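4.2 Collecting the block demonstrations

In the first version of our method, every demonstration was recorded on the same bare desk in the Lusteck lab. The policy learned the desk very well. When we moved to another table, it reached for the wrong places, and the success rate became too low to report.

For the second version we recorded 42 demonstrations with the hand-held gripper in furnished rooms. The task stayed the same: pick up one block and place it next to another. We changed the start position of the blocks before each demonstration and left other objects on the table. Two of us recorded, and each person used the left and the right hand in turn - this gave more variety in the wrist angle than we expected.

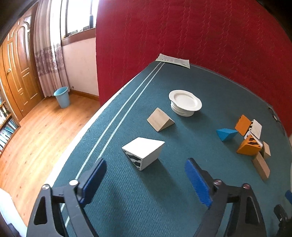 Wedges and prisms were harder than the rectangular blocks. If the fingers close on a sloped side, the block can turn or slip out, so we asked the operator to open the fingers wide, come down slowly and close on two parallel faces. Demonstrations where the block slipped were kept if the operator recovered within 3 seconds. The others were deleted and recorded again.

The training settings are the same as in section 3, only the data is different.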